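Stationery maker Rasham delays school line as shops stay shut

By Nisha Nishad
29 April 2020

Rasham, the stationery company, will hold back its back-to-school range until September and cut the number of new items by more than half, the firm said Wednesday.

The company had planned to ship 32 new notebooks, pencil cases and desk sets to stores at the start of the summer. It will now ship 11. The rest have been dropped for this year, and a decision on whether to bring them back will be made in the winter.

"Our customers are closed and we don't know which of them will open again," said Devendra Sachdeva, the company's sales director. "It makes no sense to print stock for shelves that people can't walk up to."

Pastel cartoon characters, which have sold well with younger children for several years, will make up most of what is left in the range. Plain covers and the more costly leather-look diaries aimed at office workers are among the items cut. 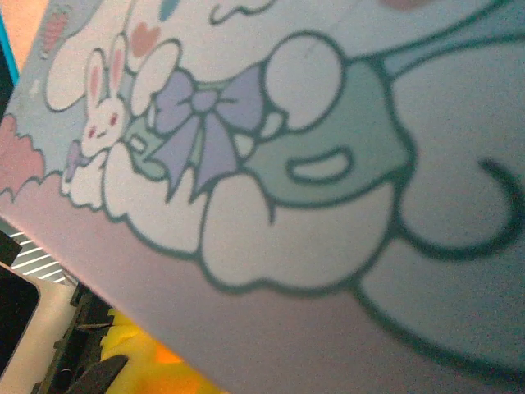 Rasham supplies 206 independent shops, most of them small family businesses that sell greeting cards and toys alongside paper goods. Sachdeva said the company had given all of them extra time to pay for goods delivered in February and March. Two have told the firm they will not reopen.

Omprakash Singhal, who has run a stationery store for most of his working life, said he still had boxes from the last delivery that he had not unpacked when he closed his doors. He has been taking orders by phone and leaving them on the step for parents to collect.

"Coloring books and puzzles, I could sell those all day," Singhal said. "Nobody is asking me for a desk planner."
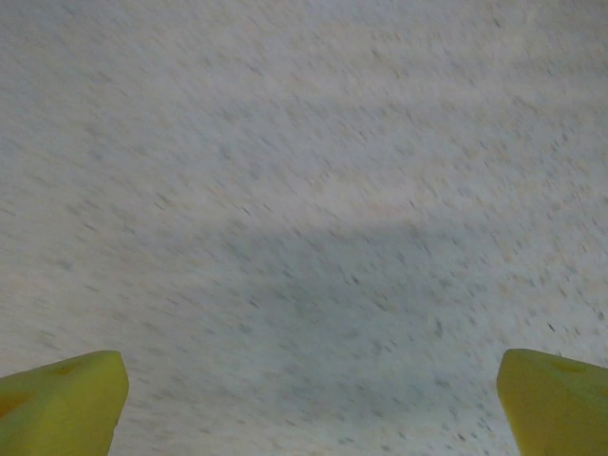 Other suppliers are making similar changes. Itska, which makes art sets and craft kits, said it would put off its fall catalog and send shops a short price list by email. Zanetti, a pen importer, has canceled its summer orders — it expects to have enough in its warehouse to last through the end of the year.

Brijesh Bajpai, Rasham's production manager, said the printing plant was running one shift with fewer people on the floor. Workers who are at home are receiving most of their pay, he said, and no layoffs are planned for now.

Paper supply has not been a problem, Bajpai said, but trucks are taking longer to arrive and some ink orders are late. The plant will begin printing the smaller range once those orders come in.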